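Print this page
E-mail this page

Two Grippers, One Crate: Was the Simulator Any Use?
Student project report, robotics lab course, Zirkilham
Bushra Mohmand and Siriporn Nuchit
6th January

1. What we were asked to do

The assignment was to pick a gripper for a bottle handling task, moving bottles out of a divided crate and into a tray next to it, and to use simulation to make the choice. The course handout says that simulation "lets you compare hardware before you buy it." We wanted to find out how far that holds for a job where the fingers have to fit down between a bottle and a plastic wall. Our short answer is that it holds for reach and collisions and hardly at all for grip.

We compared two grippers. The Kekier is a parallel gripper with stiff metal fingers. The Ivesa has softer fingers that bend around whatever they close on. Both were run on the same arm model, with the same controller, named Riis after the lab's motion planning package. We did not write Riis. We changed its approach height and closing speed and left everything else alone, partly because the manual is thin and partly because neither of us wanted to debug someone else's planner over the winter break.

2. Setup

The simulated cell has the arm on a pedestal at the back of a table, with the crate and the tray side by side in front of it. The crate sits in a holder so it can't slide. We question this choice. In our real lab the crate does slide, a little, every time a finger touches it, and fixing it in place removes one of the main ways for a pick to go wrong. We kept the holder because the template came with it, and both grippers got the same benefit.

Bottles were rigid bodies with a single friction value for the whole surface. Real bottles have labels, and labels have edges that peel. We had no good number for that and used the default.

A trial was one attempt to lift one bottle clear of the crate. We called it a success if the bottle came up past the partitions and was still held when the arm stopped above the tray. Setting the bottle down was scored separately, and we say less about it below, for reasons that will be clear.

3. Results in simulation

We ran 176 trials with each gripper. The Kekier failed 6 of them. The Ivesa failed 41.

If we had stopped there, this would be a one-page report recommending the Kekier. Before writing it we went back and watched the failures one at a time, and we recommend that any group doing this after us do the same, even though it is dull work.

All of the Kekier failures were the same event. One finger came down on top of a partition, the planner stopped, and the trial ended. That seems believable to us. The gap is narrow, the finger is stiff, and a small error in position is enough.

The Ivesa failures were a mix. Some were believable: the soft fingers spread on the way down and caught the wall. In others the finger passed through the bottle, or the bottle shook in place and then shot out of the crate sideways. That is a contact solver having a bad time, and it should not count against a gripper. We could not agree on where to draw the line between the two kinds. Siriporn sorted them once and Bushra sorted them again without looking at the first list, and the two lists did not match. For that reason we are not giving a corrected failure count for the Ivesa. A number we can't agree on between ourselves isn't worth printing.

4. Changing the controller settings

Raising the approach height in Riis made every run slower and changed nothing else that we could see. Lowering the closing speed helped the Ivesa with the shaking bottles. It is tempting to write this up as "the Ivesa works better when closed slowly." What we can really say is that the simulator behaves better when things touch slowly. We have no evidence that the real fingers care.

We also tried a smaller time step. The shaking mostly went away and the runs took so long that we gave up on repeating the full set. Another group might have the patience or a faster computer.

5. Checking against the real thing

The lab owns a Kekier. It does not own an Ivesa, so half of our comparison has never been checked against hardware, and readers should keep that in mind for everything above.

With the real Kekier we had 2 afternoons on the arm. The first went mostly to calibration. On the second we got a short set of picks, too few to put a rate on. The partition problem showed up as the simulator said it would, and in the same manner, with a finger landing on the wall. We give the simulator full credit for that.

It missed two other things. The bottle turned in the fingers during the lift, which never happened in simulation, and it then came down tilted in the tray. And the crate moved. After a few picks the remaining bottles were no longer where the program expected them, and we had to stop and push the crate back by hand. A camera looking down at the crate would deal with this. A mechanical holder like the simulated one would too, and would be cheaper.

6. What we think of the method

For checking whether the arm can reach every compartment, the simulator was quick and right. The wrist gets close to the pedestal in some poses and we would not have noticed that on paper. For finding out if a finger fits in a gap, it was also good, provided the crate model is measured from the actual crate. Ours was taken from the template at first. We remeasured the compartments and had to move the partitions.

For ranking two grippers of different types, we don't trust it. Stiff fingers are easy to simulate and soft ones are hard, so the stiff gripper starts with an advantage that has nothing to do with bottles. The supplier pages for both products show simulated clips with perfect picks. After this project we would ask what friction value was used and who sorted the failures.

We also think the success rule in the handout is too generous. Lifting counts as success even if the bottle has turned, and a turned bottle is what gave us trouble on the real arm. We would score the whole move, from crate to standing upright in the tray.

7. Recommendation

Keep using the Kekier for now. It is in the lab, it does the job when the crate stays put, and its one common failure is easy to spot and recover from. Add rubber pads to the fingers before trying anything cleverer, and bolt down a holder for the crate.

Don't rule out the Ivesa on the basis of our figures. If the lab can borrow one in March, the same trials should be run on hardware with the same crate, and the simulated results should be kept out of sight until the sorting is done.

8. Who did what

Bushra set up the simulated cell, remeasured the crate and ran the Kekier trials. Siriporn ran the Ivesa trials and the controller changes and wrote the script that logged the results. Both of us were present for the hardware sessions. The text was written together, except for section 6, which Bushra drafted and Siriporn made less rude.

The log files and the edited crate model are in the course folder under our two last names. Anyone reusing the model should check the bottle diameter first, as we left it at the template value. 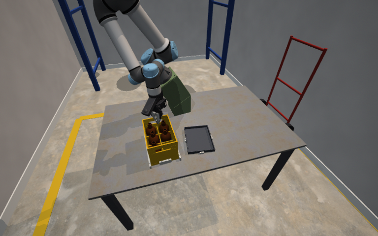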